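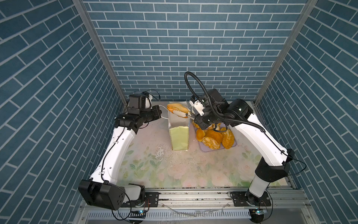 Bread into the bag, one piece at a time. Two arms, one tray.

About us

Brasari collects examples for robots that learn by being shown. Small shop, two long rooms and a kitchen, arms in one room and everything else in the other. Customers send us a task, we work out how to do it with two arms, then we do it over and over, a bit differently each time, and send back the recordings. That's the business.

We started in January with one booth and a folding table. Sidra Magsi built that first booth herself and still runs the floor. The name is from a street she used to live on, no deeper meaning than that, please stop asking at trade shows.

What we do

Mostly kitchen and counter work. Packing food, emptying trays, folding cloths, opening things, closing things. Soft stuff, crumbly stuff, stuff that changes shape when you squeeze it. Hard plastic blocks are easy and plenty of other shops will do those for you, probably cheaper.

The bread job is a good one to explain. Pieces start in a clear tray, the paper bag stands open next to it, and an operator drives the arms by hand to get the bread across. One complete go is an episode. A standard order is 1000 episodes. Big order is 2000. We shuffle the pieces between episodes, move the bag, turn the tray, swap the operator. If every episode looks the same the model learns one motion and falls over the first time a customer sets the bag down two inches to the left. We have seen it happen, in a demo, in front of people. Not our data that time, thankfully.

Bread is harder than it looks. Squeeze too much and you get crumbs and half a piece. Squeeze too little and it drops on the way over. Thick pieces go in fine, long ones catch on the edge of the bag. Paper bags lean. They fold in on themselves if you brush the rim coming back out. All of that is worth recording and we do record it.

How a job runs

You send the task. A paragraph is enough, a phone video is better. We call you back, usually same day, and ask a lot of annoying questions. What counts as done? Does the last piece matter as much as the first? Can a piece touch the table? Can the operator use both hands or is the left one supposed to hold the bag? Most briefs don't say and the answers change everything.

Then a pilot of 20 episodes. You watch them, tell us what's wrong, we fix it. Some customers skip this step. They come back later and pay for it anyway.

After that the full run. Operators work in blocks of 40 minutes then get off the controls, no exceptions, tired hands make sloppy data and you can see it in the recordings if you know where to look. Every episode gets watched by someone who didn't record it. Bad ones are tagged, not thrown out. A drop with a clean recovery is often the most useful thing in the set so we keep those in their own folder and you decide.

What you get back: video, joint positions, gripper positions, all on one clock, plus a notes file in plain English. Read the notes file! It's where we write down things like "bag replaced halfway thru, new one is stiffer."

The booths

Each one is boxed in with printed walls, and we change the print and the table cover between jobs. Brick, florals, wood grain, a really ugly plaid. Backgrounds matter more than people expect. A model trained against a plain wall can get thrown by a patterned one so we mix them up on purpose unless you tell us to leave it.

We don't scrub the table between every episode. Real counters have crumbs on them. If your project needs a clean surface put it in the brief and we'll wipe down every time, it adds a bit to the schedule.

Booths have names because numbers got confusing on the phone. Erico and Akik are the two that run all day. Nwankwo is the spare, mostly for pilots and for testing new grippers before we trust them on a paying job.

Who works here

Operators, reviewers, and one person who keeps the software alive. Most operators came from jobs where hands matter. Bakery, phone repair, sewing, one dental lab. Nobody needed a robotics degree. Training is two weeks, the first of them almost all failing, and then something clicks and people get very fast. Everybody reviews and everybody records, you catch more mistakes in other people's work once you've made them yourself.

We pay by the hour. Never by the episode. Paying per episode gets you rushed episodes.

What we don't do

We don't train the models. We're asked this every week. We can tell you if we think a task is going to be hard to learn, and we'll say so before you spend money, but the training is yours.

No faces, no voices in the recordings. No tasks with live animals (yes, someone asked). We don't resell your data or reuse it for another customer — it's yours, we delete our copy when you tell us you have it safe.

Visiting

Come see a booth running, it explains more than this page does. Mornings are best, before noon the reviewers have time to talk. Monday is out, that's when we recalibrate and swap table covers and everyones in a mood. Ring the side door, the front one sticks.

Hiring

Operators, always. Send a few lines about what you've done with your hands. Resume optional. Sidra reads all of them, replys can take a week or so when a big order is on.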